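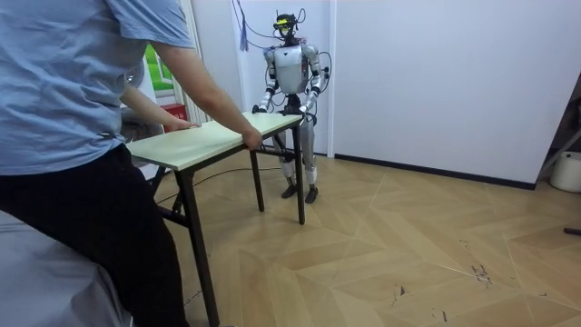
Can It Take the Other End Yet?

Every family has a folding table and one person who always ends up carrying the front of it. I have been that person since I was tall enough to see over one, so when readers ask me whether the robots are ready for housework, I skip the laundry and go straight to furniture.

The answer this month is: partly. A walking robot can take hold of one side of a light table while a person holds the other. Moving it is where the marriage counseling starts. Two people carrying a table talk the whole way, mostly in grunts. A robot has to work out from the pull on its hands that you have stopped for the doorway, and it would like you to be consistent about it. You will not be.

The folks at Savavham, who have been at this since April, tell me their record is 4 good carries in a row. On the fifth, the human sneezed.

Meanwhile the Mokisik shop in town will deliver a table, carry it up 2 flights and take the box away, using a pair of teenagers who understand "your left, no, your other left." They do want lunch.

My own table stays where it is until Thanksgiving. If you have a chore you'd like me to ask about next, drop a note in the box by the door. Somebody has already put in "gutters," in capital letters.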